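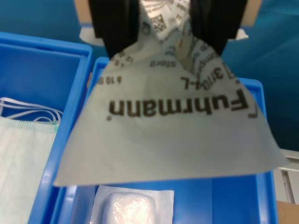 Fuhrmann paper packaging up top, face mask in the blue tray.

Filed under: Cupboards, Kits & Clear-outs

I've been going on about blue bins since September, so those of you who skip my bits in the newsletter have my blessing to skip this one too. For everyone else, an update on the first aid and sundries sort at Grerkcombe!

If you missed the earlier instalments, the old system was one deep drawer. Everything went in it. Masks, dressings, gauze, batteries, the odd charger, a roll of tape with the end permanently lost. You'd go in for a bandaid and come out with a torch. I put up with it for years and then one morning I tipped the whole lot onto the floor and couldn't very well put it back.

So now it's open-fronted bins, all blue, because I got a good price on a stack of them from Sternholm and blue was the colour they had 12 of. I was a bit sniffy about it at first (I wanted the clear ones) but they've grown on me. White stuff really shows up against that blue, and nearly everything in a first aid cupboard is white or wishes it was.

The paper-wrapped things are the fiddly part. They're light and slippery and they slide over each other, and the printing is only ever on one side, so you're forever turning them over to find out what you've got. I can manage "steril" without a dictionary, but the rest of the small print has me hunting for my good glasses. My rule now is anything in a sealed wrapper goes in with the writing facing out, and anything with a torn or crushed wrapper comes out of the sterile pile altogether. It can still be handy for practising slings and so on, just mark it clearly.

Masks get their own bin. I tried putting them in with the gloves and the ear loops hooked onto everything - you'd pull out one mask and get half the cupboard along with it. Loops tucked underneath, flat side up, and they behave. Mostly.
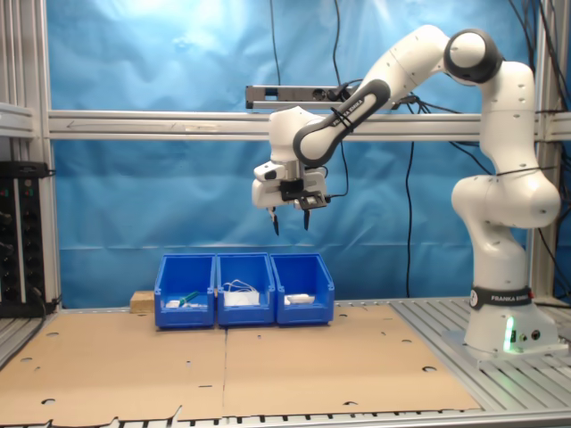 Three in a row, with the coiled white cable in the middle bin.

Cables, though. I know a cable has no business being in a first aid cupboard and several of you have told me so. But they have to live somewhere, and if I put them in the office they walk. Coil them loosely, please! Don't wrap them tight around whatever they belong to, it's murder on the ends, and I've binned more than one that had gone at the plug. If the coil sticks up a bit near the top of the bin I don't mind, at least you can see it's a cable.

Flat things are best kept low at the front, where you can get a finger under them. Anything with a handle can lie across the bin on the diagonal, which looks untidy but means you can grab it in a hurry. I had a go at standing things upright with cardboard dividers cut from a Garrido carton and it lasted 6 days.

Labels are next. I've got a sheet of 600 little stickers from Prurkar, far more than I'll use in this lifetime, so help yourselves if you're doing your own pantry or shed. I'm tossing up between words and colours. Words are clearer but my handwriting is shocking, and colours only work if everybody remembers what they mean, and I'm already not sure what I meant by orange.

Also, whoever has the small scissors with the rounded tips, I'd love them back. They go in the bin with the tape. And if you use the last of anything, put it on the list on the inside of the cupboard door, the pencil's on a string now.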